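Before You Rent the Place Out: Household Tips From a Reluctant Host

We have rented out the downstairs flat at Wolladell for long enough to have opinions, most of them about towels. What follows is for anyone about to put a spare room or a beach cottage up for vacation lets.

Towels. Buy white ones, all the same, and twice as many as you think is sane. Guests who own two towels at home will use six on an island. For sunscreen stains, rub in dish soap before the wash and leave it half an hour. Bleach turns some sunscreen marks orange, a lesson that cost me a full set.

Sand. Put a stiff mat outside the door, another inside, and a low tub of water by the step for feet. Sweep before you mop. Tomás Ó Flaithearta mopped first at his place and spent the evening moving beige paste from room to room.

Keys. Get a lockbox with a code and change the code between guests. Ours was 1381 for one whole season, and I believe half the coast knew it.

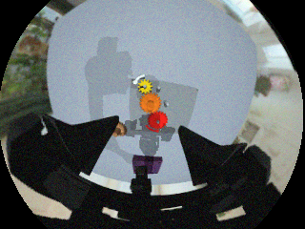
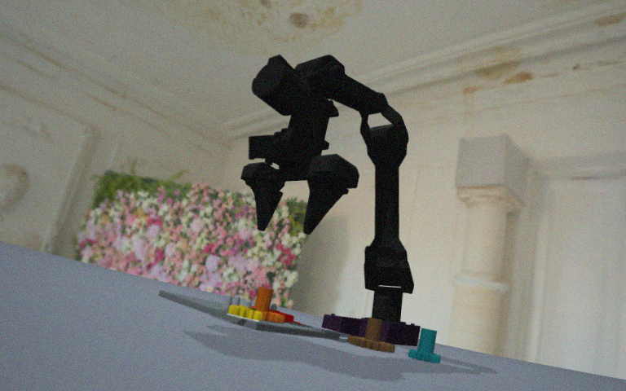 First, yellow, orange and red gears on a gray plate; second, a black arm with its gripper fingers apart.

Kitchen. Guests will forgive a small stove. They won't forgive a dull knife or a missing corkscrew. Supply two corkscrews – one will go home in somebody's beach bag. Throw out any nonstick pan the minute it starts to flake, and leave salt, oil, coffee filters and a new sponge.

Damp. Leave closet doors open between bookings and run a fan in the bathroom. If the mattress smells of anything, stand it on its side near a window for a day. Baking soda helps a little. Air helps more.

The binder. Obed Zakaria wrote a house manual of 114 pages for his rental in Ocampo, with an index. The only question he ever gets is how to work the shower. Keep yours to one sheet: Wi-Fi password, trash day, shower, who to call. Tape a copy inside a cupboard door, at eye level.

Light bulbs. Use one kind throughout the house and keep a box of spares under the sink, next to the plunger. Label the plunger shelf too. Some calls you don't want at midnight.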